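April 22, 2024

Bench 2, elevator trim tab actuator, second strip-down.

Unit came back from Swanepoel with the same complaint as in January: free play over limit at the rod end, plus a stiff spot near full extend. Paperwork says "tested, no fault found" and then someone has written "play" in pencil on the tag. I went with the pencil.

Measured play before touching anything. Over limit with the rod extended, inside limit with it retracted. That points at the screw and not the rod end bearing, so I left the bearing in and pulled the housing cover. Cover screws were all at different torques, one barely more than finger tight. Lockwire was there but had been run the wrong direction on two of them. I have photocopied the tag and put a note in the job folder.

Grease inside was the wrong color for what we use. Could be a mix. I scraped a sample into a jar and labeled it, it's on the shelf over the parts washer, please don't throw it out. If two greases were mixed it would explain the stiff spot better than anything else I found today, but I don't want to write that on the report until the sample has been looked at.

Screw: wear polished into the flanks for roughly a third of the travel, all toward the extend end. No pitting that I could find under the glass. Nut is worn to match. Both are going on the order. Firkov has the nut, 9 working days. The screw is a longer wait and they would not commit to a date on the phone. Jiment may have a serviceable one with release paper but I want to see the paper first, last time the serial number was one digit off and we lost most of a week over it.

Housing bore cleaned and measured in three places, all fine. Dye check on the lugs, nothing showed. Seals binned as usual.

Test rig: the load cell drifted again this morning. Zeroed at 80 on the dial after warmup instead of where it was left on Friday. I ran the check weight up and down five times and it settled, so today's numbers are good, but the rig should not be used for a final release until it has been looked at. Hung a card on it. Raymonde Li is calling the calibration people about it and about the small torque wrench, which is close to due.

Also on cycling: the manual asks for 500 full cycles after a screw and nut change, then play measured again at both ends and in the middle. We have been doing both ends only. I checked back through the last few job sheets and the middle box is blank on all of them. The Rundness jobs need pulling as well, they were done on the old sheet. I've changed the blank sheet so the middle reading has its own line, old ones are in the recycling.

To do:
Order screw (phone Jiment first, ask for a scan of the release)
Send grease sample
Ask Swanepoel who closed the cover last and when
Find the other soft jaws for the small vise, one pair is missing
Bag and tag the old nut and screw, keep until the customer answers

Housing is bagged and on the hold rack, lower shelf, with the cover and hardware in the same bag. Job stays open.

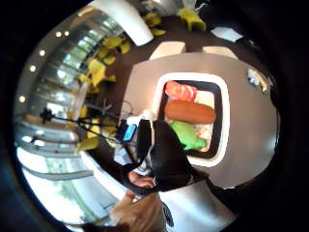 Food-like pieces in the tray, black glove by the green one.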